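An Open House at Trasel, With the Coffee Still On

October 30, 2024

Mirsad Shehu had been talking for most of the afternoon by the time I got to him, and his voice was going. He waved me toward a chair anyway, found me a cup of coffee, and apologized twice for the parking. Trasel had opened its doors to the neighborhood for the second time this year (the first was in March, when it rained), and he was plainly delighted with how many people had come. "We printed 700 pamphlets and I worried I'd be using them as scrap paper until I retired," he told me. "Now I wish I'd ordered more!"

Shehu runs the training side of the company, the part that teaches robots to handle ordinary household things. He came to it by way of a bottling plant, where he spent 11 years looking after packing machines, and he still talks about those machines fondly, the way some people talk about an old car. "They were wonderful at one job," he said. "You changed the shape of the bottle a little and they fell to pieces. I used to go home thinking, my daughter can pick up any bottle in the house, and she's four."

The method he shows visitors is simple enough to try on the spot. A person holds the gripper by hand, with a camera mounted on it, and does the chore. The recording goes to the software team, and in time a robot arm learns from many such recordings. Shehu's group has gathered 1,340 of them for bottles and cups alone, and he thinks that is a modest start. "People ask me when it will be enough," he said, laughing. "I've stopped answering."

I asked what visitors find hardest. Squeezing, he said, without a pause. Most of them grip far too tightly, and children are often better at it than their parents. 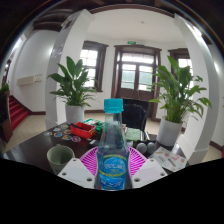
The hand-held gripper closed on a water bottle at one of the demonstration tables.

He likes a table with plenty on it, and he argued for this at some length with his colleagues at Szabó, the design office that helped plan the day. They had wanted something tidier. "But whose kitchen table looks like that?" he said. "Mine has mail on it, and somebody's homework, and a cup from this morning."

Next spring the group hopes to take the demonstration to the public library, if the library will have them, and Shehu would like to spend longer with each visitor. He had started telling me about the library's elevator when a boy of nine or ten came over to ask whether he could have another turn, and the two of them went off together to find a free gripper.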